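Casual Loading and the Vunville Council Vote
Filed under: Work and Wages, Local Government

Vunville Council will decide in July whether to keep the casual loading it pays to its outdoor and library staff.

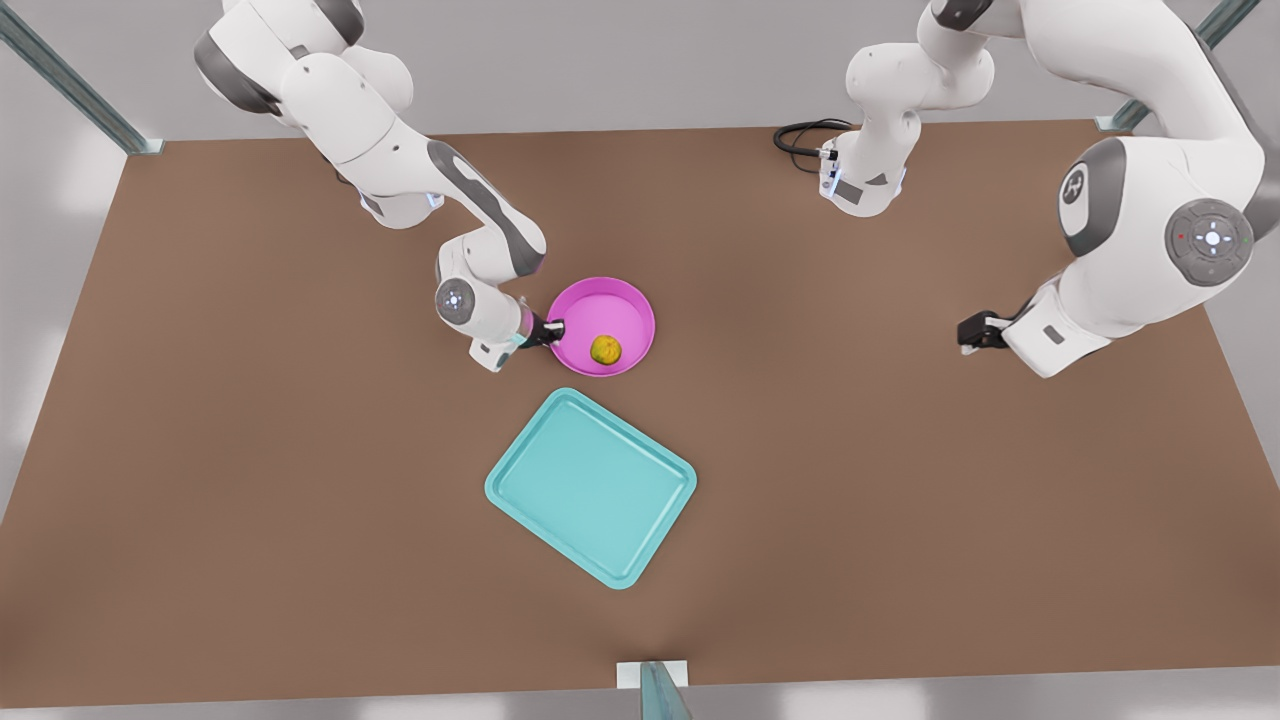
The proposal, tabled by Councillor Eusebio Quispe, would replace the present loading with a flat hourly rate set every 2 years. Councillor Quispe has described it as a matter of simple bookkeeping. Several members of his own Burnum ward group do not agree, and four of them have said publicly that they will vote against it.

I have read the paper in full. It runs to 24 pages and devotes one paragraph to the people whose pay would change. A casual employee at the Marulanda depot who works the usual weekend shifts stands to lose $3000 a year. That figure is in the council's own appendix – it does not appear in the summary given to ratepayers.

Supporters of the change point to the Stisulent cleaning contract, under which a flat rate has applied for some time. The comparison is a poor one. Those employees have guaranteed hours and paid leave, and the council's casuals have neither.

It remains open to the council to defer the vote and meet with the union first. I have written to the mayor asking for that course to be taken, and I will publish any reply I receive.

Contact | Copyright, all rights reserved | Back to top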